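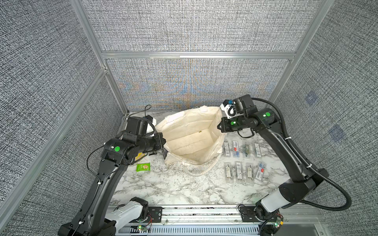 Lieselotte Sperling asked at the last planning meeting why the bag task still stalls when the policy has already seen the bag open, and whether we were blaming perception for what is a scheduling fault. She was mostly right. The notes that follow set out what changed in the Dokau stack as a result, for those who only read the release tags.

The old loop ran inference and execution in series. The policy received one set of camera images and joint positions, returned a chunk of 44 actions, and the controller played the chunk to the end before asking for another. On rigid objects this was tolerable. On fabric it was poor. A cloth rim moves as soon as one gripper touches it, and by the second half of a chunk the other arm was heading for a rim position that no longer existed. The log showed this as a perception error because the segmentation check ran only at chunk boundaries, where the mismatch was largest.

Inference now runs in its own process. The controller requests a new chunk while the current one is still playing, and the two are blended over the overlap. Blending is done in joint space for the arms and switched off for the grippers, where averaging an open command with a closed one gave a half-open jaw and a dropped rim. Gripper commands are taken from the newer chunk without smoothing. Štefánia Doležal wrote the blending code and asks that people stop tuning the overlap in their local configs. The parameter has moved to the shared file.

The second change concerns time stamps. Wrist camera images were stamped on arrival at the host, and joint states at the motor bus. Under load the two drifted apart, and the policy was fed images older than the joint positions paired with them. Both streams are now stamped against one monotonic clock, and any pair outside tolerance is discarded. If 3 pairs in a row are discarded, the arms hold position and the operator gets a message naming the slow stream. Previously the arms carried on with the last valid pair, a behaviour inherited from the Latham controller and one we should have removed in May.

Replay over 800 recorded episodes shows fewer chunk-boundary jumps on both arms. Replay does not exercise contact, so this says nothing yet about grasp success. Britta Wegener is running the bag and small-package sequence on hardware and will report separately. Please do not quote the replay figures as task results.

Still open: the planner treats the bag opening as a fixed polygon once it has been labelled, and does not re-estimate it between insertions. Flat packs placed near the rim can push it inward. A re-estimation step is on the branch but adds latency that we have not yet budgeted for.

Configs written before December 7, 2023 will load with a warning and fall back to serial mode. The migration script is in the tools folder.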